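### 5.3 Failure analysis: the gripper that let go of time

Of the 1,077 demonstrations recorded with the hand-held gripper, 159 had to be thrown out. We had expected to lose a few to dropped objects and tired arms. Most were lost to a clock.

The gripper writes two streams: video from its wide-angle camera, and finger width from an encoder. Both are stamped by the Gomard logging board, which is meant to keep them in step. Under a long session the board's buffer filled, and the encoder stream fell behind by as much as 300 ms. No error was raised. The log reported a healthy recording throughout, with what we can only call confidence.

A lag of that size is hard to spot by eye. A person closing the fingers on a cup looks much the same whether the width signal arrives on time or not. The policy, however, took the data at its word. On the Brarkgate test arm it learned to reach the cup, lift politely, and then close its fingers on the air above it. Costel Dumitrescu spent most of December retuning the controller, which was innocent. 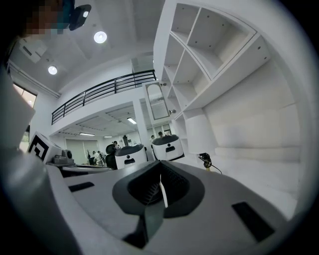
**Figure 2.** Hand-held gripper in the laboratory, seen from its own camera, with two service robots in the middle distance.

The fault was found by Asanka Barua, who replayed a failed grasp next to its nearest training example and noticed that the fingers in the video were shut while the plotted width still said open. We then checked every session the same way. The lag grew with session length and went back to zero whenever the board was restarted — a fix we had been applying by accident every lunch break, and so morning data looked worse the later lunch was.

We made two changes. The logger now stops, loudly, if the streams drift apart. Each session also begins and ends with a quick open-and-close of the fingers, giving a visible event to line up against the encoder. Retraining on the remaining demonstrations removed the air grasps. It did not remove the arm's habit of nudging the cup first, for which we have no clock to blame. That problem is taken up in Section 5.4.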